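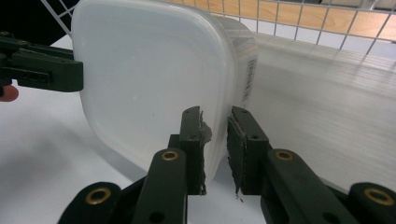 How often should the pads on a gripper be changed? As soon as the edges start to lift, and in any case before a new batch of recordings, with both fingers done together.

Our project group looked after one hand-held gripper, called Gandari, for the whole of March. It was used at the Umidside workshop for picking up light household items. Our task was to write a care routine that the next group could follow without help. We started from the Cleduletti parts sheet, which lists the fingers, links and pins but says very little about wear.

The old routine was a quick look at the pads every 2000 closes. We found this too long a gap and cut it to roughly 278, a short morning of work. The pads are peeled off, the glue is wiped away and the new strip is pressed on for four minutes with the fingers shut.

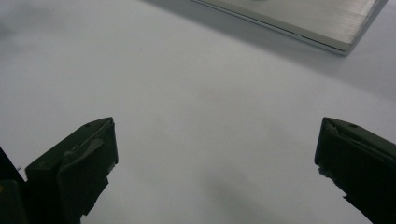 Alignment took us longer than the pads. If one finger sits higher than the other, a thin lid twists when it is gripped. We check this with the fingers wide apart over a plain white table, where the dark edges stand out well and a difference in height is easy to spot. The screws are then tightened a quarter turn at a time, left and right in turn. We did the check twice, as the first time we forgot to let the links settle.
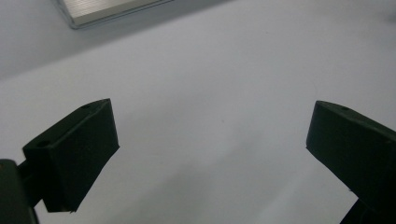

Figure 3. Gripper open, with the small holes in the fingers visible.

After alignment the links get one drop of light oil each. Too much oil creeps down to the pads and the new strip will not stick. We lost one set this way. The log sheet from the Nic Aodha lab was copied for our own use, with an extra column for pad changes. Spare strips are kept in the second drawer with the hex keys.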